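Drying and Storing Small Kitchen Utensils

Last revised 21/05/2020

Wooden and bamboo utensils fail at the ends first. The end grain takes up water many times faster than the long faces, and a utensil that is put away damp will darken, swell and eventually split at whichever end stays wet. Plastic and metal tolerate more, but both carry water into the bottom of a holder, where it sits under everything else.
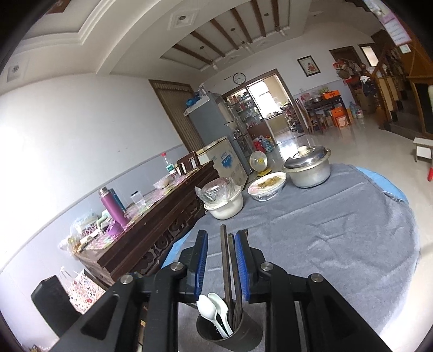 The notes below cover washing, drying, holders, and oiling. They assume hand washing. Dishwasher cycles are dealt with near the end.

Washing

Use warm water and ordinary dish soap. Wash wooden pieces one at a time and do not leave them in the sink. Four minutes under water is enough to raise the grain on an unfinished spoon. Bamboo is slower to absorb but also slower to release, and once water has worked into the fibers at the cut end it takes most of a day to leave.

Rub along the length with a soft sponge. The green side of a scouring sponge removes the surface finish on lacquered chopsticks, usually at the tips, and bare tips then stain from soy sauce, tea and tomato. Dried rice starch comes off after a minute in a tall glass of warm water with only the tips submerged.

Rinse off all of the soap. Residue holds moisture and leaves a tacky film that is easily mistaken for old oil.

Drying

Dry in two stages. Wipe first, then air dry.

For the wipe, terry cloth works better than flat-weave cotton. The loops hold more water and reach into the angle where a spoon bowl meets the handle. Wash the towels without fabric softener, which coats the loops and cuts how much they absorb. A towel that smears water instead of lifting it can often be recovered with one hot wash and a half cup of white vinegar in the rinse.

For the air stage, lay wooden pieces flat on a dry towel with space between them, and turn them once. In a heated kitchen in December, with dry indoor air, 60 minutes is normally enough for chopsticks. Thick spoons and spatulas need longer. In humid weather allow eight hours or leave them overnight.

Do not dry wood in the oven, on a radiator, or in direct sun on a windowsill. The outside shrinks faster than the core and the piece checks along the grain. A small fan on its lowest setting, pointed across the towel, is safe.

Choosing a holder

An upright holder on the counter is a storage device. It is a poor drying rack unless it has drainage. The points that matter are:

Drainage. Holes in the base, with a saucer or the sink drainer under them. A holder with a solid base is fine for utensils that are already dry.

Height. The holder should come to slightly less than half the length of the tallest utensil in it. Taller holders trap air around the handles. Shorter ones tip.

Weight. Glazed stoneware and heavy steel stay put. Light plastic and thin sheet metal need a wide base or something in the bottom. A layer of clean, washed glass pebbles adds weight and keeps the ends clear of any water, but the pebbles have to be washed as often as the holder.

Opening. It should be wide enough to get a hand and a sponge inside. Narrow cylinders need a bottle brush.

I have used a drained Onthorpe crock on the counter and a solid Ghorbani tin in the cupboard for several years. The crock gets everything from the rack. The tin only gets chopsticks that have had the full drying time.

Which end goes up

Store spoons and spatulas with the handle down. The working end is the part that goes into food, and it stays cleaner and drier in open air.

Chopsticks are argued over. Tips up keeps the eating end off the base of the holder, and it is what I recommend for any holder without drainage. Tips down protects the tips from hands reaching past for something else. If you store them tips down, the holder has to be clean and fully dry. Satish Warrier, who turned my set of maple spoons, keeps his chopsticks flat in a drawer and avoids the question.

Keep sharp tools out of the same holder. A paring knife or a peeler will score plastic spoons and cut into lacquer every time something is pulled out.

Cleaning the holder

Once a week, empty it. Wash the inside with hot soapy water, paying attention to the seam or corner where the wall meets the base. Rinse, turn upside down on a rack, and leave until dry to the touch all the way down. Refill only then.

If there is a gray or pink film at the bottom, scrub it off before doing anything else. Then fill with a mix of one part white vinegar to four parts water, leave for 60 minutes, scrub again and rinse. Vinegar should not be left standing in bare aluminum or uncoated steel. For those, use baking soda paste and a brush, and dry at once with a towel.

Never mix vinegar with bleach.

Oiling wood

Unfinished wood and bamboo benefit from oil when the surface looks pale or feels rough. Use food-grade mineral oil. Olive and sunflower oils stay soft, go rancid and smell.

Sand lightly with 240 grit if the grain is raised, wipe off the dust, and rub the oil on with a lint-free cloth. Give the ends a second coat. Leave overnight and wipe off what has not soaked in. Do not oil lacquered or painted pieces - the oil stays on top and collects lint.

Dishwashers

Check the maker's mark before putting anything plastic in. Thin plastic spoons warp near the heating element, so use the top rack. Lacquered chopsticks should stay out. Unfinished wood should also stay out, and a piece that has been through by mistake should be wiped, air dried overnight and oiled.

When to discard

Throw out wood that has split into the eating or stirring end, anything with black spots that remain after sanding, and chopsticks whose coating is flaking. Plastic spoons with rough or melted edges should go as well. A hairline crack at the handle end only can be sanded, oiled and watched.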